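Gilora publishes handling code for hand-held grippers at the table

Tuesday, for immediate release

Gilora has published a code of good practice for the use of hand-held grippers in table-setting and clearing tasks. The code takes effect in June and will apply at every site where the company records or tests handling work, including those run with its partners Urketti and Gredholm.

The document runs to 14 pages and replaces three separate sets of site notes. It covers the preparation of the work surface, the condition of finger pads, the placing of crockery and cutlery, and the records to be kept at the end of each session.

"Our sites had grown used to their own ways of working, and results from one could not fairly be set beside results from another," said Teresa Noonan, head of standards at Gilora. "Operators asked for a single text they could keep beside the table. They now have one."

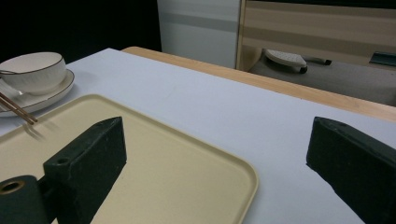 A hand-held gripper at a table set with a tray, chopsticks, and a cup and saucer.

Under the code, finger pads must be inspected before each session and replaced if the coating is split or lifting. Operators are to approach crockery slowly, and no session may last longer than 40 minutes without a break. Any item that is dropped or chipped must be withdrawn and entered in the session log, whether or not the task was completed.

The draft was tried over 400 sessions at nine sites. Comments from operators led to several changes, among them a shorter log sheet and a clearer rule on when a task should be started again from the beginning.

Fergal Mac Mathúna, operations manager at Urketti, said: "We welcome the code and will adopt it in full. The section on thin utensils was much needed, and our staff had a good deal to say about it."

Training for site leads will be given by Clodagh Egan and will be completed before the code takes effect. Sites that need more time to replace worn pads may apply in writing for an extension.

Copies of the code are available on request from Aidan Noonan at the Gilora press office.

ENDS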